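Applies to the Erero hand-held gripper pair, tagged base, wired. Last revised Wed 22 June, T. Blomqvist.

# Finger pad replacement and recalibration, Erero hand-held pair

Do this procedure when a pad is glazed, split or lifting at the tip, or when the closed-position reading has drifted by more than 4 counts between sessions. Treat the left and right units separately. They share a cable type and a fastener kit but not a calibration file.

## Tools and parts

- 2 mm hex driver
- Isopropyl alcohol and lint-free wipes
- Replacement rubber pads (Sandberg kit 235, one kit per gripper)
- Contact adhesive, thin bead nozzle
- Feeler gauge
- Cotton test cloth

Kits made before 2018 have a thicker backing and will not seat properly. Discard them.

## Removing the old pads

1. Stop the recorder and unplug the gripper at the host end.
2. Open the fingers fully by hand. If there is resistance near the end of travel, stop and go to "Stiff travel" below.
3. Back out the retaining screw at the root of each finger. Keep left and right screws apart.
4. Peel the pad from the root toward the tip. Pulling from the tip tears the rubber and leaves a strip in the channel.
5. Clean the channel with alcohol until a fresh wipe comes away with no grey on it.

Do not put alcohol on the base cube. It lifts the ink on the fiducial tags, and a tag with a softened edge will track intermittently long before the damage is obvious to the eye.

## Fitting

Run one thin bead of adhesive down the centre of the channel, seat the pad root first, and refit the screw finger-tight. Close the fingers on a folded wipe and leave them clamped for 20 minutes. Finish tightening the screw after the adhesive has set.

Check the gap at the root with the feeler gauge. Both sides should read the same. An uneven gap means a pad is riding on old adhesive and has to come off again.

## Calibration

Plug in and wait for the green light on the base. With the fingers fully open, run the open-position capture, then close on nothing and run the closed-position capture. Save under the unit's serial number. The closed reading on a healthy unit sits near 371. A reading well above that usually means a pad is proud of its channel.

## Functional check

Bench numbers are not enough to sign off a pad change. Fabric is the harder test, so finish at the furniture station with both units connected and the operator wearing the head camera.

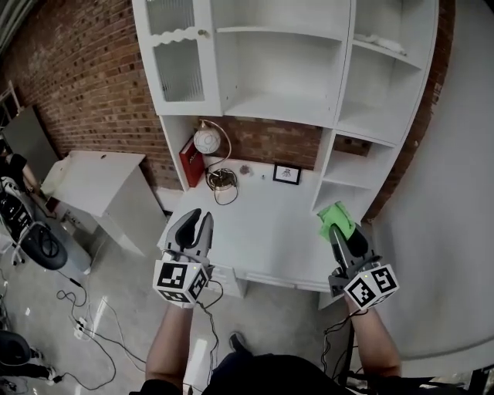 Pinch the cloth at a single layer, lift it clear of the shelf and hold for ten seconds. Repeat with a fold. The grip should not creep in either case. Review the recording and confirm that the tags on both bases are tracked throughout, including when the forearms are extended to full reach.

Log any dropout with its timestamp. Dropouts at full reach are more often a cable pulling on the base than a tag fault. Give the cable more slack at the forearm and repeat before replacing anything.

## Stiff travel

Check for lint at the pivot first. If the pivot is clean, remove the finger and inspect the bushing for scoring. Scored bushings go back to the Lallberg bench for replacement. Do not lubricate them, as oil migrates to the pads.

## Records

Enter the kit number, both calibration readings and the result of the cloth check in the unit log. Old calibration files are archived in January and should not be deleted before then.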